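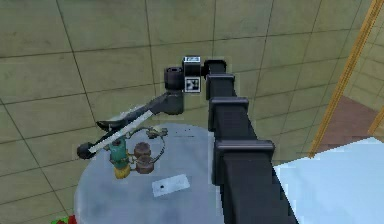

Black arm, with square marker on front of block at elbow.

Pluson Building – Fire Door, Escape Route and Emergency Lighting Checklist
Inspection date: Sunday, January 5, 2025
Site reference: 1689
Sheet 3 of 4
Previous inspection: December

Key: S = satisfactory. A = attention needed, door or item still usable. F = fail, repair before next working day. N/T = not tested.

SECTION C – FIRE DOORS, GROUND FLOOR

C1 Door closes fully into frame from any angle
Result: A
Comment: East corridor door stops short of the latch when released from a narrow opening. Closes correctly from fully open. Tsai closer, latching speed valve needs adjusting. Do not increase the closing force to compensate, the door is already heavy for some users.

C2 Gaps at head and sides
Result: S
Comment: Even on all doors. Meeting edge of the double doors to the loading area is at the upper limit – recheck once the heating has been on for a full week.

C3 Intumescent strips and smoke seals
Result: F
Comment: Seal missing along the lower hinge side of the plant room door. Painted over on the door to the cleaners' cupboard. Paint on the brush seal has set hard and the seal no longer flexes. Replace both. Strip left in place elsewhere.

C4 Hinges
Result: S
Comment: All screws present and tight. Metal dust under the top hinge of the east corridor door, same as December. No measurable drop.

C5 Glazing and beading
Result: S
Comment: None.

C6 Signs
Result: A
Comment: "Fire door keep locked" sign on the riser cupboard is loose at two corners. Cupboard was locked.

C7 Hold-open devices release on alarm
Result: S
Comment: Tested from the Bisix panel with the zone in test mode. All released. The zone was put back to normal and the panel checked for faults before leaving.

SECTION D – ESCAPE ROUTES

D1 Routes clear to full width
Result: F
Comment: Flattened cardboard and two pallets against the wall outside the rear exit. Door opens but the path is narrowed. Raised last time under the same item number and closed as complete. Reopened.

D2 Final exits open without a key
Result: S
Comment: Push bar at the rear exit is stiff at the hinge end. Lubricate.

D3 Floor surface
Result: A
Comment: Mat in the side lobby curls at the leading edge. Either fix it down or take it away.

D4 External steps and handrail
Result: S
Comment: Grit bin is full. Nosing paint worn on the bottom step, visible in daylight, poor after dark.

D5 Assembly point sign
Result: S
Comment: Hedge will need cutting back by spring.

SECTION E – EMERGENCY LIGHTING

E1 Charge indicators lit
Result: A
Comment: Fitting 391, top of rear stairs, indicator out. Lamp works on mains. Battery suspected.

E2 Short function test
Result: S, except fitting 391
Comment: Fitting 391 did not light. The landing below is covered by the adjacent fitting, which leaves the upper flight dim.

E3 Full duration test
Result: N/T
Comment: Not due on this visit. Brultetti to book, and to give notice so that the building is empty overnight while the batteries recharge.

E4 Log book
Result: A
Comment: One weekly entry in December is blank. Leave it blank. Entries must not be filled in afterwards.

ACTIONS FROM THIS SHEET
C3 – Brultetti, replace seals, two doors.
D1 – Site, clear at once and keep clear.
E1/E2 – Brultetti, replace battery in fitting 391 and retest.
C1, C6, D2, D3 – Site maintenance, before next monthly check.

Items marked A on two sheets running are treated as F on the second. C4 is to be watched but not scored down unless the door drops. Continue on sheet 4 for extinguishers and call points.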